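实验室共用移液器应当多久校准一次，日常检查由谁负责？

社区互助 > 实验室管理 > 仪器与计量
提问者：Petronella Motaung
发布日期：2022年9月24日，星期六

各位同行：

本人所在单位为Kneath地区一家中等规模的水质检测机构，下设两个检测室，分别承担常规理化项目与微生物项目。自今年4月起，两室的手动移液器改由统一台账管理，在册数量为75支，量程从微升级到毫升级不等，购入年份差别较大，部分仪器已无法查到原始出厂证书。

现行的内部规定只有一句话：“移液器每年送外部机构校准一次。”在执行中，我们遇到以下几方面困难，希望有经验的单位予以指教。

其一，年度送检集中在同一时段，造成日常工作停顿。上一次送检时，相当一部分仪器同时离开实验室，微生物室不得不向理化室借用，借用记录又不完整，事后无法确认某几批样品究竟使用了哪一支移液器。

其二，两次校准之间缺乏中间检查。曾有一支移液器在年度校准中被判定超差，但我们无从得知偏差始于何时，只能对此前出具的报告逐份追溯，耗费人力甚多，最终仍有一部分结论只能以“影响评估”的形式处理。

其三，责任归属不清。理化室认为仪器既已纳入统一台账，应由质量管理部门负责检查；质量管理部门则认为，使用者每日接触仪器，最有条件发现异常。

请问各单位的校准周期如何确定？中间检查采用何种方法、何种频次？此外，对于存放方式、量程调节等日常细节，是否有必要写入作业指导书，还是以培训代替即可？如能提供可参考的条文表述，不胜感激。

2个回复 · 按时间排序

Karabo Kruger
已采纳

您好。所述情况在多室共用仪器的机构中较为普遍，现就各项问题分别答复，供参考。

关于校准周期。周期不宜对全部仪器一概而论，建议按使用频次与用途分级。用于标准溶液配制、定量加样等直接影响结果的移液器，列为甲级，每六个月校准一次；用于一般转移、稀释缓冲液等用途的，列为乙级，每年校准一次；仅用于粗略分装的，列为丙级，可在标签上注明“不作定量使用”，并从计量台账中单独列出。分级应有书面依据，由技术负责人批准，每年评审时重新确认。如贵单位的认可准则或客户合同另有要求，以较严者为准。

关于送检安排。我单位将在册仪器按编号尾数分为四批，每季度送出一批，同一工位的同量程仪器不得编入同一批次。送出与收回均须登记，登记表上除仪器编号外，还应写明替代仪器的编号。这样，即使日后需要追溯，也能够查明某一时段内实际使用的是哪一支。

关于中间检查。可采用称量法，以分析天平称量纯水，按水温查表换算体积。检查点至少包括标称容量及其百分之五十两处，每处重复称量不少于五次，计算平均值与重复性。容量较小的移液器受蒸发影响明显，称量容器应加盖或配备防蒸发附件，操作人员应事先进行吸头预润湿。频次方面，甲级每月一次，乙级每季度一次。检查结果应绘制成趋势图。单次数据合格，但连续数次朝同一方向偏移的，应提前送检。

关于责任划分。我单位条文原文如下，可酌情采用：

“使用人于每次使用前检查移液器外观、按钮回弹及吸头密合情况，发现异常立即停用并报告。仪器管理员负责组织中间检查、张贴状态标识及保存记录。质量管理部门负责监督上述工作的执行，不代替使用人履行日常检查义务。”

该条文试行之初亦有争议，主要集中在“异常”一词的含义上。后来我们在附件中列出了具体情形，包括按钮卡滞、吸液后持续滴漏、量程读数在操作中自行变动、吸头锥体有裂纹或残留物等，争议随之减少。

关于日常存放。我们认为有必要写入作业指导书，篇幅不必过长。移液器不用时应垂直悬挂于支架，不得平放于台面，吸头内有液体时尤其不得倒置或平放，以免液体进入内部。支架应远离水槽及加热设备。共用支架上的挂位可与仪器编号对应，便于下班前核对。

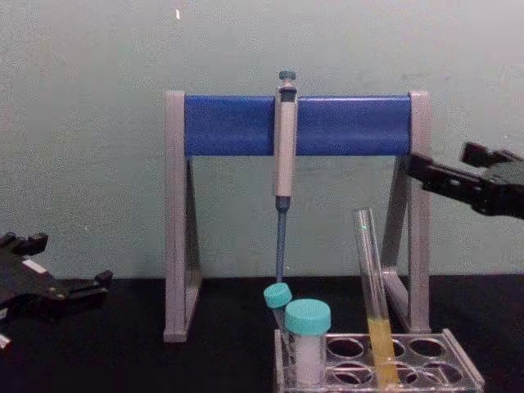 对最后一条，Petronella Motaung随后在评论中提出，挂位与编号一一对应的做法在本单位恐难推行，原因是夜班与白班共用台面，取放次序难以约束；她同时询问，量程调节是否也应有书面规定，以及停用仪器应如何标识。

就此补充说明。挂位对应并非强制要求，如班次较多，可改为交接时清点并签字，同样能够达到核对的目的。

量程调节应当有规定。由大调小时，直接旋至目标值；由小调大时，宜先略微超过目标值，再回调至刻度，以消除螺纹间隙的影响。任何情况下均不得旋出标称量程之外，否则可能损坏内部机构，且外观上不易察觉。如某一工位长期使用固定体积，可指定专用仪器，减少反复调节。

停用仪器应粘贴红色状态标签，写明停用日期、原因与经办人，并移出工作区域单独存放。仅贴标签而仍留在原处的做法，在我单位内部审核中曾被开具不符合项。维修后重新启用的，须经校准合格，不得以中间检查代替。

此外，贵单位提到部分仪器缺少出厂证书。出厂证书缺失本身不影响继续使用，只要现行校准证书有效且可溯源即可。但建议在台账中注明“无出厂记录”，并以首次外部校准日期作为档案起点。

Gikska检测站综合办公室

上述答复较为完整，本站仅就费用与耗材两方面补充意见。

本站每年外部校准预算中，移液器一项占比较高。经比较，凡购置年限较长且连续两次需要调修的，原则上不再送修，直接列入更新计划。请各单位在签订校准合同时注意，报价是否包含调修后的复校费用，部分机构对此另行收费。

耗材方面，校准时使用的吸头应与日常使用的吸头型号一致。本站曾因采购变更更换吸头品牌，未同步通知校准机构，致使证书数据与实际使用状态不符。现规定吸头变更须经验证后方可入库，验证记录与校准证书一并归档，保存期不少于六年。

至于培训能否代替作业指导书，本站意见是不能。培训记录只能证明人员曾接受讲解，操作要求仍需有受控文件作为依据。新进人员应在监督下完成称量法考核，合格后方可独立操作，考核表由所在科室留存。

本主题浏览909次，收藏50次。如需继续讨论，请在原帖下方留言，单条评论以300字为限。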